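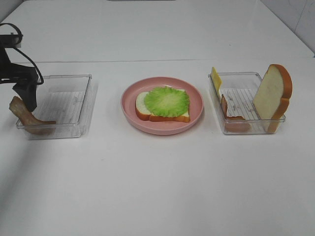 Zeltell Postus Countertop Arm

Single-arm kitchen and packing-bench kit for labs, schools and small workshops

Price: $1,089, arm and gripper
Spare finger set: $212
Availability: in stock, ships in 2 business days

Overview

The Postus is a tabletop arm for light pick-and-place work. It is sold to people who want to find out how much of a kitchen or bench job a machine can take on today. It comes with the arm, a two-finger gripper, a table clamp, a power supply and the Asum control software.

Most buyers start with sandwich assembly using play food. Bread, lettuce, cheese and bacon have different shapes and need different grips, and a dropped piece does no harm. Parts go in low-walled trays on either side and the sandwich is built on a plate in the middle.

What it can do now

Flat, stiff pieces that stand on edge are the easiest. A bread slice leaning against a tray wall gives the fingers a side to close on. Cheese slices work the same way once the approach angle is set.

Thin curved pieces take more practice. A bacon strip lying diagonally against a tray wall has to be gripped near its middle, and the software may need a second try. Soft leaves can be moved, but they don't always land where you want them. Plan on correcting the leaf by hand in early trials.

What it can't do yet

It is not a replacement for a cook or a line worker. It will not spread butter, cut, open jars or wash up. It is slower than a person at every task listed on this page. It is not rated for contact with real food, and the fingers are not dishwasher safe.

We get asked whether it can clear a dinner table. It can move a light cup from one marked spot to another. A full table with mixed plates, glasses and napkins is beyond it — and beyond the other arms we sell at this price.

Setting up

Clamp the base to a plain, level table with open space in front. Matte plates and plain backgrounds give the fewest errors. Clear trays are fine, but light them evenly and keep them in the same place between runs. Leave wide gaps between containers so the gripper can come down without catching a rim.

Specifications

Reach: 538 mm
Fingers: 2, replaceable
Mounting: edge clamp, or bolt-down plate (sold separately)
Software: Asum, one license included
Color: black

Works with

Zanetti tray set, ribbed floor
Zanetti bench clamp, long jaw

Returns and support

Unused kits can be returned within the period shown on your invoice. Fingers wear and are not covered by the warranty — order a spare set if you plan to run the arm daily. The setup guide was last updated June 2021 and is included in the box.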